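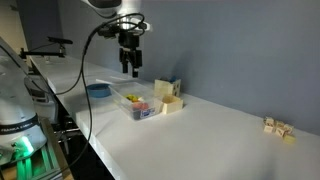
A clear container with small colorful pieces in it, on a white tabletop.

Grasaver 2 is out, and I finally get to stop being vague about it

25 December 2022

I pushed the new release of Grasaver this morning, between breakfast and the first round of relatives. For anyone new, it's my little library for reading and writing config files in Haskell, and this version is close to a rewrite. The parser now keeps your comments and blank lines when it saves a file back out. People have been asking for that one since May, and they were right to nag me.

Error messages got most of the love. You now get the line, the column and the key it was looking for, where the old version just said "parse failed" and left you to it. Hilde Jacobs sent in the patch that started all this, and Czesław Żak wrote the test suite, which is up to 191 cases (I wrote maybe a dozen of them – sorry, Czesław!).
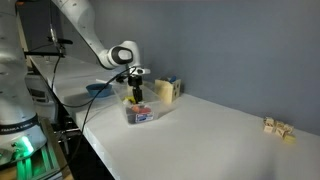
The biggest breaking change is that nested sections are real types now, so the old lookup by dotted string is gone. I put it off for ages, but the string version let typos straight through and I was tired of answering the same bug report. Think of a section as a clear plastic bin like the one under the gripper: you can look in from outside without opening it, but to change what's inside you have to reach in, and that's a separate function called withSection. Most projects should need only a few edits. Aleksandra Ostrowski moved Akpan over in an evening and deleted around 400 lines along the way.

The old version gets bug fixes for another 90 days, then I'm archiving that branch. There's a migration guide in the docs folder, and it's a bit thin on lists of sections, so open an issue if you get stuck. I'll be slow to answer until the leftovers are gone.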